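3.2 家庭小电器的存放位置与使用频率

在以往关于住宅收纳的研究里，调查对象多数是衣物和书籍，小电器的存放较少被单独讨论。本节使用 Inskip 地区的入户问卷，分析居民把吹风机、电熨斗、剃须刀等物品放在什么位置，以及存放位置和使用频率之间有怎样的关系。问卷在二月发放，回收有效答卷 2,000 份，登记物品 3,590 件。

我们把存放位置分为三类：开放位置（台面、无门的搁板）、半开放位置（有门但是白天常开的柜子）和封闭位置（抽屉、箱子、储藏间）。分类由受访者自己选择，研究者没有修改。对于同时选择两类的答卷，我们以受访者写在前面的一类为准。图 3 给出木柜搁板上放置吹风机的一种情形，为渲染图。

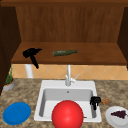 图 3 木柜搁板上的吹风机（渲染图）

Graham Lambert 对这个分类提出过不同的看法，他认为“开放”和“封闭”描述的是家具，而居民在回答的时候想到的是动作，即拿到一件东西要经过几步。按照他的意见，一个放在高处的无门搁板，对于身高较低的老人来说，应该算作封闭位置。他还建议把插座的距离也放进问卷。

这个意见有道理，我们在第二轮访谈中部分采用了它。访谈共 25 户，其中 21 户完成了全部问题。受访者需要说明每次取用物品时的步骤，例如开门、弯腰、移开其他物品、解开电线。结果显示，步骤多的物品使用频率较低，这一点与问卷的趋势一致。但是吹风机是一个例外：即使放在较深的抽屉里，多数家庭仍然每天使用。我们推测，这与洗发的习惯有关，和收纳的方式关系不大。

电熨斗的情况相反。不少受访者表示，自从把电熨斗收进储藏间以后，就很少再熨衣服，有的家庭甚至忘记了它的位置。一位受访者在访谈中途去找，最后在装冬季被子的箱子里找到了。

需要说明的是，本节的数据不能证明因果关系。使用频率低的物品也可能因此被移到较远的地方，两个方向的影响也许同时存在。Furnival 量表中关于“物品可见性”的三个题目，我们在翻译时作了调整，调整后的题目见附录二。下一节讨论租房家庭与自有住房家庭之间的差异。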